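Teach the robot slowly, and pay the people who do it

17 July 2024

The argument about robots in ordinary workplaces usually starts at the wrong end. People ask when the machines will be ready, as if they were bread. I would ask who is going to show them what to do, how long those people will be given, and what they will be paid for it.

I spent nine years running the packing floor at a small kitchenware supplier in Nakby, and for the last two of them we took part in a trial with a firm called Radora. Their method was simple enough to describe. A person puts on a headset and a pair of gloves, or takes hold of a pair of handles, and does a job through the robot. The robot stores everything: the joint angles, the camera view, the moment the fingers closed. After enough of these recordings a program is trained to produce the same sort of movement without the person.

Some of our staff guided a real arm by the wrist, standing next to it. Others worked by remote control in a simulated room on a screen, where nothing can be broken and the table can be put back as it was in a second. Both have their supporters. I prefer the simulated room for beginners and the real arm for anything that has to be gripped with care, and I think most people who have tried the two would say the same.

The tasks look like nothing. Pick up a bottle that has fallen over and stand it on its base. Anyone over the age of three can do it, and so managers assume that anyone can teach it. I assumed it too. Then I watched a new starter take 25 attempts over a single bottle, because a hand with no feeling in it has to be steered by eye, and your eye is not where the hand's eye is. 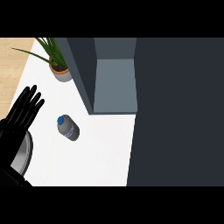 How many demonstrations does a robot need before it can manage a task alone? It depends on how much the task varies, but our trial used 3,000 for one household job and the people running it would have liked more.

That number is where the trouble begins. Once a firm knows it needs recordings in the thousands, it starts paying by the recording. Ours did. Within a month the demonstrations had got shorter and worse. People reached for the object by the same path every time, since that was quickest, and they threw away any attempt where the grip slipped, because a slip counted as a failure and was not paid.

Those slips were worth having. A robot that has only ever been shown a clean grasp has no idea what to do when the thing rolls. Our best demonstrator was also our slowest. She would let an object get away from her, stop, come round from the other side and take it again, and the recordings she made were the ones the engineers kept asking for. Under the piece rate she earned less than anybody on the floor. We moved to an hourly wage in July of the second year, over some objection from the office, and the work improved.

I have heard it said that all of this is temporary. The machines will soon learn from video, or from each other, and the person in the gloves will go the way of the switchboard operator. Perhaps so. A firm in Clurnia told me that same thing, and it was advertising for demonstrators at the time. Even if they are right in the end, there are years of this work ahead, and it is being set up now as casual labour with no training and no name on the result.

There is a fair objection on cost. Hourly pay is dearer, and a small company cannot carry it for long. Ó Gríofa, the haulage business down the road from us, dropped its own trial for that reason, and I don't blame them. But a cheap set of bad recordings has to be made again. Our final count was 3,701 and we discarded most of what came from the piece-rate months, so I can't see what was saved.

What I would ask for is modest. Pay by the hour. Give a new demonstrator a fortnight before anything they record is used. Keep the fumbled attempts, marked as such. And let the person who did the showing watch the robot try it afterwards — ours were hardly ever invited, and they were the ones who could have said what it was doing wrong.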